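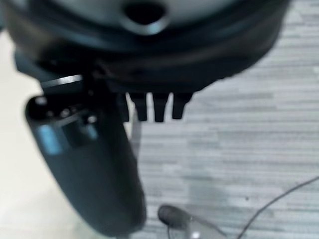
Dagný Overgaard wrote in to ask whether a worktop really has to be sanded right back before it is oiled again, or whether a wipe and a fresh coat would do. The short answer is that it depends on what was put on it last time. The longer answer is the rest of this page.

How to re-oil a wooden worktop

This covers solid wood tops finished with oil. It does not cover varnished tops or anything with a printed surface. If you don't know what you have, put a few drops of water on a spot near the back and leave them for ten minutes. If the wood darkens underneath, the oil has worn away and you can carry on. If the water sits in beads all over the top, leave it alone for now and come back to it in a few months.

Try the drops in more than one place. The strip in front of the sink always goes first, and the far corner by the wall may still be sound when the rest is grey.

What you need

Hardwax oil or plain worktop oil
Sandpaper in 120, 180 and 240 grit
A cork or rubber sanding block
Lint-free cotton cloths
White spirit
A short-haired brush for the edges and the sink cut-out
Masking tape
A dust mask and thin gloves
A metal bucket with a lid, filled with water

I use Trivetine Clear on oak and Mikkelsen dark oil on walnut. The Mikkelsen is thinner and needs an extra coat. The Billport branch stocks both, though the larger tins usually have to be ordered. For a kitchen with one run of worktop and a small return, the smaller tin is plenty.

Clearing and cleaning

Take everything off, including the things you normally work around. Kettles leave a ring of limescale that will show through the new oil if it isn't dealt with first. Wash the whole top with warm water and a drop of washing-up liquid, rinse with a clean cloth and dry it. Then leave it overnight with a window open. Damp wood sands badly and won't take oil.

Grease near the hob needs white spirit. Rub along the grain, change the cloth often and stop when it comes away clean.

Pull out the old sealant round the sink if it is black or lifting. Oil creeps underneath loose sealant and new sealant won't grip over it, so it is better to have that job out of the way while the top is bare. Mask the sink rim and the tiles.

Sanding

Start with 120 only where there are stains, burns or raised grain. Go over the whole top with 180, then 240. Work with the grain in long strokes and keep the block flat. It is tempting to dig at a stain with one corner of the block, and you will see the hollow every morning when the light comes in low.

Black marks round the taps are usually iron stains. Oxalic acid crystals in warm water will lift most of them. Follow the packet for strength, wear proper gloves and goggles, keep children and pets out, and rinse twice. Let the wood dry for a full day before sanding again.

Power sanders are fine on a long straight run. I finish by hand all the same, as an orbital sander leaves small curls that only appear once the oil is on.

Vacuum the top, the splashback and the floor, then wipe down with a cloth barely damp with white spirit. Wait until the smell has gone.

The first coat

Stir the tin well, right down to the bottom. Don't shake it. Pour a small amount on to the cloth and spread it along the grain, a section at a time. The first coat should look almost mean. If it stands on the surface in a wet film there is too much.

Do the edges and the end grain with the brush. End grain drinks a lot more than the face, so go back to it after five minutes and again after ten. The underside of the overhang above a dishwasher wants a coat as well, and so does the cut edge inside the sink opening if you can reach it.

After fifteen minutes, take a clean dry cloth and wipe off everything that hasn't soaked in. Look along the top from a low angle with a lamp at the far end. Any patch that shines is still wet with oil and will go sticky.
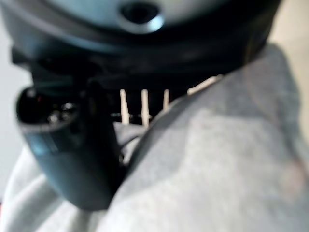

Lewis Haldane says he leaves his first coat for a whole day before the second, whatever the tin says, and that he has stopped getting tacky patches since. I think that is good advice in a cold kitchen. In warm weather, with air moving through the room, eight to twelve hours has been enough for me. Last June I managed two coats between breakfast and bedtime.

Second and third coats

Rub the dry surface lightly with 240 paper, just enough to take off the roughness. Wipe away the dust. Apply the oil as before, thinner again, and wipe off as before. A top in good order needs two coats. Bare wood, or a top sanded right back, needs 3, and I would give the area round the sink one more.

Leave the final coat for two days before putting anything heavy on it. Keep water off for a week if the household can manage it. A washing-up bowl set on a folded towel helps.

The cloths

Oily cloths can heat up and catch fire on their own. Put each one into the bucket of water as soon as you have finished with it and put the lid on. Don't leave them in a heap and don't put them in the kitchen bin. Your council can tell you how it wants them disposed of.

Looking after it

Wipe up spills when they happen, and dry under the dish rack at night. Itano board cream is handy for small scratches between oilings, but use it sparingly as it softens with heat. Plan on one maintenance coat a year for most of the top and two for the part by the sink. For a maintenance coat you only need the 240 paper, and the whole job takes an evening plus drying time.

So, to go back to the question at the top: if the last finish was oil, and there are no stains, a wash, a light rub and a fresh coat will do. If it was varnish, it all has to come off first.

Page last changed 30/10/2022. Drying times for the dark oil corrected.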